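Drernilia Demonstration Fund
Progress report from the Santoro workshop, covering the spring period and the May open day
Prepared by Zachary Fortin for Gaetano Negri

Dear Gaetano,

You asked for a report shorter than the last one, and with fewer adjectives. I have done my best on both counts.

The main business of the period was the open day, which we held on a Sunday against the advice of everyone who had ever held anything on a Sunday. The grant agreement asked for one public demonstration of household tidying work, with visitors allowed close enough to see what the hands were doing. We planned for 200 visitors and 344 signed in. The sign-in sheet includes two entries in crayon, which I have counted, as they were legible and the agreement sets no minimum age.

The demonstration itself was the drawer task. An operator wearing no special equipment beyond a pair of hand-held grippers works at an ordinary white desk, and the grippers go in and out of the drawer after small household things. We chose it over the kitchen task on the grounds that a drawer cannot boil over.

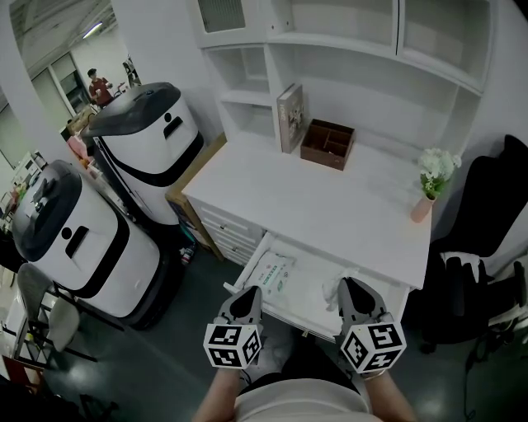
We ran it in two blocks, morning and afternoon, with a break in between that was meant to be an hour and became closer to whatever was left of the sandwiches. The morning block went well. The afternoon block started late and then also went well, apart from a stretch in which the operator answered so many questions that very little got picked up. I have logged that stretch as outreach. If the fund would like it logged as downtime, please let me know and I will move it to the other column.

Questions from the public, in order of how often we heard them: does it do laundry, how much does it cost, and why is a person holding it. The third is the one we ought to be ready for next time. People came expecting a machine that works alone and found somebody in a beige top going through a drawer. Once they had been told that the robot learns from records of a person doing the job, most of them stayed and watched. One gentleman said he had been training his sons by the same method for years and wished us better luck.

Govik, who supplied the floor plan, put the desk against the partition and left the walkway on the doorway side. This worked until visitors reached the service robots, which were switched off and not part of the program, and stopped to pat them on the lids. The patting was good-natured, but it held up the line. Next time the service robots get either a rope or a job.

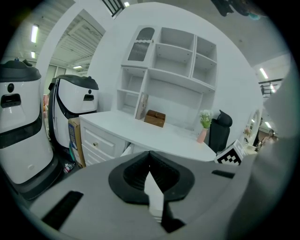
On spending, we are within budget, with one overrun under furnishings. I was asked to make the demonstration area look like somebody's home, and I took the instruction more seriously than the budget line did. Your note on the last report asked whether the pink vase with the artificial flowers was essential to the research. I would argue that it is, in that a desk with a book, a little brown box and some flowers on it is harder to work around than a bare one, and real flowers would have to be bought again every week. The white-framed oval mirror is a different matter. It was popular with visitors, and I have no technical defense of it.

The Floltance software update arrived the evening before the open day, and I decided against installing it. I mention this because the work plan says we would demonstrate the updated version, and we did not. It has since been installed and seems fine. The comparison between the old and new versions is the one item now behind schedule, and it will be in the next report.

Still to do:

Finish the version comparison.
Repeat the drawer task with a second operator, preferably one who is left-handed.
Write a plain-language sign for the "why is a person holding it" question.
Return the folding chairs.

We have one request. The second installment is tied to the completed comparison, and I would be grateful if the fund could release the operator's wages ahead of the rest. She has been very patient, and she has started asking me about it in front of visitors.

With thanks,
Zachary Fortin
Santoro workshop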